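Most small towns now have a shared workbench of some kind, and most of them run out of money in the third year. I think the reason is rent, and I think councils should stop charging it.

The one in Rurnlow pays $104 a week for a room the shire couldn't let to anyone else. Membership is $35 a month, so the first few members of every month are working for the landlord.

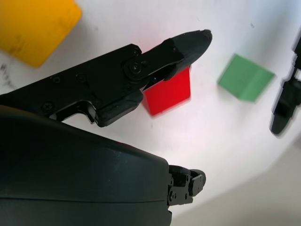

*Photo: Pernarness Shared Workshop*

The usual objection is fairness. If the workshop gets a free room, the tennis club will want one too. Fine. The tennis club in Rurnlow already has its courts on a peppercorn lease, and so does the bowls club. A place where people can fix a mower or learn to solder has at least as good a claim.

Wuisan tried it the other way. Council set a commercial rate in January and the group folded with 32 paid-up members. The room is now used to store chairs.

I don't say every group deserves a key. Ask for a set of accounts, public liability cover and one open session a week. That is a fair price for a plain room with a table and white walls. 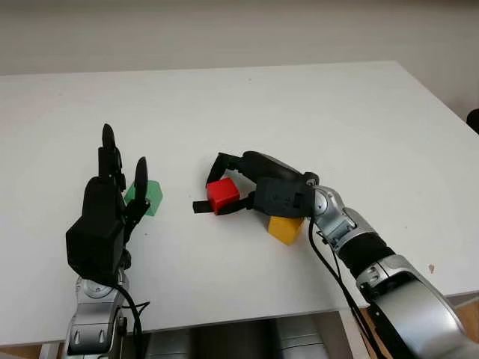

## What Vorkitz did

Vorkitz signed a lease at a dollar a year, reviewed every three years. The group pays its own power and keeps the gutters clear. Other councils could copy the lease word for word at their next meeting.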